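Cell Two

The procedure for Bench 9 ran to two pages, and Boonsong Wannasri had written both of them. Section 1 covered surface preparation. Section 2 covered tape.

He had worked the bench by hand for Priltik before the conversion, sorting valve seats into four grades under a lamp. A good shift was 700 parts. The Zorkura arm was rated at 1548, and in November it had reached that number and held it. The four sorters became one technician. Two transferred to packing at the Daltance site and one took the severance. Boonsong kept his locker and got a new badge.

His duties were now as follows. At the start of shift he cleared the bench and wiped it down. He inspected the tape that marked the four grade zones. He ran the arm through its empty pass, in which the wrist camera looked at the bench and found the lines, and he compared the result with the reference. If the offset was within tolerance, he signed. If it was not, he called Boonyarit, the contractor, and waited.

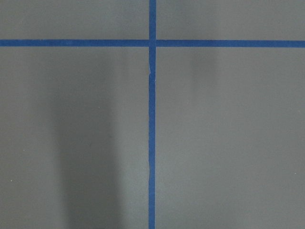

Bench 9, wrist camera, empty pass. Tape edge nicked below the crossing.

He enlarged the frame on the console. There was a pale nick on the left side of the vertical strip. Lower down, the same edge went wavy. The software had passed it. The software fitted a straight line through whatever blue it found and reported the average.

Under the old arrangement there had been no tape. Each sorter kept the grades in trays, and each laid out the trays differently. Boonsong had kept his rejects on the left, close to the elbow, where he could reach them without looking up. The conversion engineer had asked him why. He had answered that he did not know, and the engineer had typed something and moved on. In the finished program the rejects went to the lower left. He noticed this during acceptance testing and did not mention it.

He opened the deviation form. Field 4 asked for a description of the fault. He typed: left edge of vertical strip uneven in two places. Field 5 asked for the effect on output. He typed: none yet. The form would not accept "yet" and offered him a menu. He selected None.
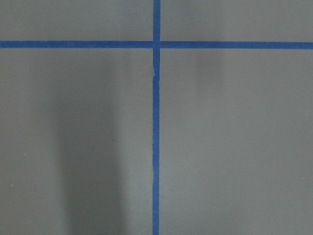 The form closed itself on submission and returned him to the run screen, where the green button was waiting. He did not press it. He took the roll from the drawer, along with the steel rule and the plastic scraper, and locked out the arm according to Section 1. The replacement of one strip was allowed nine minutes. He had put that figure in himself, from memory of how long it took to do well.

The supervisor's light came on above the cell at minute six. Boonsong set the rule against the bench, pressed the end of the new strip down with his thumb, and drew it toward him.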